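How a Movie Trailer Gets Made

A movie trailer is a short film that tells people about a longer film. Most trailers last between one and three minutes. A teaser is shorter, often under a minute, and may come out before the movie is finished.

The people who make trailers are usually not the people who make the movie. A studio hires a separate company called a trailer house. The studio sends over the footage, and an editor at the trailer house watches all of it and takes notes.

Gethin is an adventure movie about a lost sailing ship. Its first trailer was put together at a trailer house called Bratex. The editor received 1497 shots. The finished trailer used 272 of them, and many stayed on screen for less than a second.

Step 1: Logging

Logging means making a list. Each shot gets a number, a length and a few words that say what it contains, such as "storm, wide" or "captain laughs." The editor can then search the list for what is needed. Props and costumes have their own lists, and so does cloth, which is used for sails, capes, curtains and backdrops.
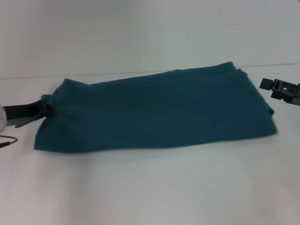

Folded teal cloth on a white tabletop.

Step 2: The paper cut

Before any editing starts, a writer makes a plan called a paper cut. It gives the order of the lines people will hear. Most trailers have three parts. The first part introduces the main character. The second part shows the problem. The third part is fast and loud, and it usually stops just before the story's ending.

Lines can come from anywhere in the movie. A question from the first scene may be followed by an answer from the last one - the two speakers may never meet in the real story.

Step 3: Picture and color

The editor now joins the shots together. This first version is called a rough cut. Shots filmed in different weather or on different cameras may not match, so a colorist adjusts them. The colorist can make a whole shot warmer, which adds orange, or cooler, which adds blue. Blue-green is called teal. It is common in action movies because skin has some orange in it, and orange stands out against teal. 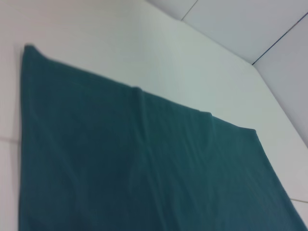 Step 4: Sound

Sound is often the longest step. The movie's own music may not be written yet, so the trailer uses other music. Sound effects are added on top. A low boom marks a change of scene. A rising noise called a riser tells the audience that something is coming. Small sounds, such as footsteps or rustling cloth, are made by a foley artist, who performs them in a studio while watching the picture.
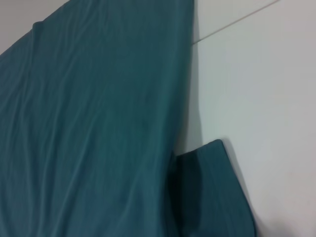 Long, shallow wrinkles in teal fabric.

Step 5: Checking

The studio watches the trailer and asks for changes. The Gethin trailer went through 16 versions. In many countries a trailer must also be checked to make sure it is suitable for the audience in the theater. When it passes, copies are sent out. The Gethin trailer went to 408 theaters in December.

Words to know

Footage: everything the cameras recorded.
Shot: one piece of footage with no cuts in it.
Rough cut: an early version of the edit.
Riser: a sound that gets higher or louder over time.
Foley: everyday sounds made by hand to fit the picture.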